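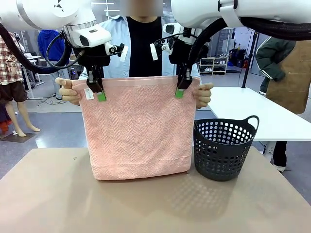
Re: [wesholm-home] folding towels so they fit the shelf

Hi all,

Lok-yiu Kao wrote:
> My linen shelf is 12 inches deep and every bath towel I own
> sticks out over the front once it's folded. I've tried halves
> and I've tried rolling. Rolled ones come down on my head when
> I open the door. What does everybody else do?

Thirds, Lok-yiu! Thirds the long way first, then in half, then in half again if the shelf is really shallow. I did halves for years and my closet looked like a yard sale (my sister still brings it up).

What helped me most was holding the towel up by the two top corners before folding anything. Let it hang, give the sides a little tug, and you can see right away if the hem is crooked. Then lay it down flat and smooth it out with your forearm. I do mine on the kitchen table with the basket next to me, the plastic kind with holes in the sides.

Pick a side for the care label too. I always start with it at the top left, and then it ends up tucked inside and the stack looks nice from the front. The herringbone ones are great for this, by the way, you can use the zigzags to keep your edges straight! Plain terry is harder, at least for me. And if there's a flat border band near the hem, don't fold right on it, go a bit above, or you get a lump.

Does your shelf have a lip on the front? If it does I might have another idea for the rollers.

Liam Holroyd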